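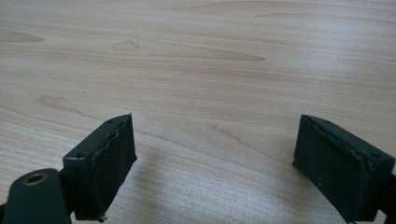
Sundovik Tabletop Finish Collection

Filed under: Datasets / Interiors / Surface Materials

Summary

The Sundovik Tabletop Finish Collection is a set of 2376 color photographs of table and desk surfaces in ordinary indoor light. It is intended for work on surface recognition, finish matching and furniture cataloging. The collection covers 73 individual tabletops, each with its own record in the accompanying table of surfaces.

Wood-grain laminate is the largest single class, with 664 photographs. Solid wood, veneer, painted board, linoleum and stone composite make up the remainder.

Contents

photos/ contains the photographs, grouped by surface record.
surfaces.csv holds one row per tabletop, with finish class, base color, grain direction and gloss level.
marks.csv lists printed or natural figure that annotators considered distinctive.
CHANGES.txt records corrections since the first release.

Labeling of wood-grain laminate

Pale laminates caused the most disagreement during annotation, and the following rules apply to them.

Base color is recorded from the evenly lit part of the surface. Light finishes are entered as "pale beige," "pale gray" or "white." Shadow falling across the top does not change the base color, even where it darkens a large share of the photograph.

Grain direction is recorded relative to the photograph. Long streaks running left to right are entered as "horizontal." The long side of the table is not used as a reference, as it is often out of view.

Figure is recorded separately from grain. A pale beige top may carry darker tan features such as a long pointed streak, a small triangular outline resembling a knot, or a faint oval patch. Each is entered in marks.csv under "streak," "knot-like" or "oval." The term "knot" is reserved for solid wood and veneer. Faint figure is entered with the confidence value "low" and should not be removed.

Objects in front of or resting on the surface are not labeled. Annotators were instructed to work from the visible portion of the top and to leave the remainder unmarked.

Sources

Photographs were contributed by three partner sites, identified in the records as Irden, Pagano and Fledex. Irden contributed chiefly office and workshop tables. Pagano contributed kitchen and dining surfaces. Fledex contributed school furniture, including most of the linoleum class. File names were replaced on receipt and location information was removed.

Known limitations

Light-colored finishes are overrepresented. Users training a classifier should balance the classes before drawing any conclusion about dark surfaces.

Gloss level was judged by eye and is unreliable under soft, diffuse light. It should be treated as supplementary.

Several laminate patterns repeat across different tables supplied by the same site. A split made at the level of the photograph will place the same pattern in both training and test data. Splits should be made by surface record.

The oval label was introduced in November, after the Irden records had been completed. Those records were reviewed a second time, but omissions may remain.

Maintenance

The collection is capped at 3000 photographs. New submissions are accepted for dark laminate, stone composite and painted board only. Corrections to existing labels should state the surface record, the field concerned and the proposed value.

Data steward: Hannelore Fröhlich

Requests for the original annotation guide should be addressed to the data steward in writing.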